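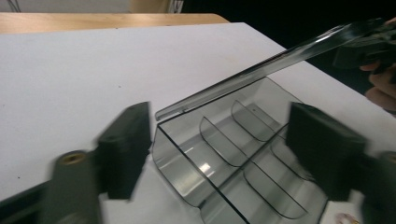
Sorting day. I'm moving all the small stuff on my desk into clear compartment boxes with hinged lids. Thread as I go.

The gray ones are see-through enough that I can check what's inside with the lid shut. That was the whole reason for switching from tins.

First box is sewing things. Snaps, hooks, bobbins, the good needles. Buttons are staying in their jar – there are too many and I like the jar.

The dividers have a scooped top edge, so I can get a finger in and slide a snap up the side. My old Flusto box had square corners and I needed tweezers for everything.

Albane Bodin asked if small pieces creep under the dividers. In the Flusto, yes, all the time. I'll shake this one tomorrow and report back.

Second box is picture hooks, wall plugs and the spare Engström shelf pins. I kept 7 pins and put the rest in the garage.

Labels: masking tape on the front, pencil only. I've changed my mind twice already.

Csaba Szabó says to wash them in lukewarm water and skip the dishwasher, because his lids warped last August. Noted.

Both boxes are now in the top drawer, lids shut. The drawer still sticks on the left side.

Beads are next, but they have to wait until I find the bag they're in.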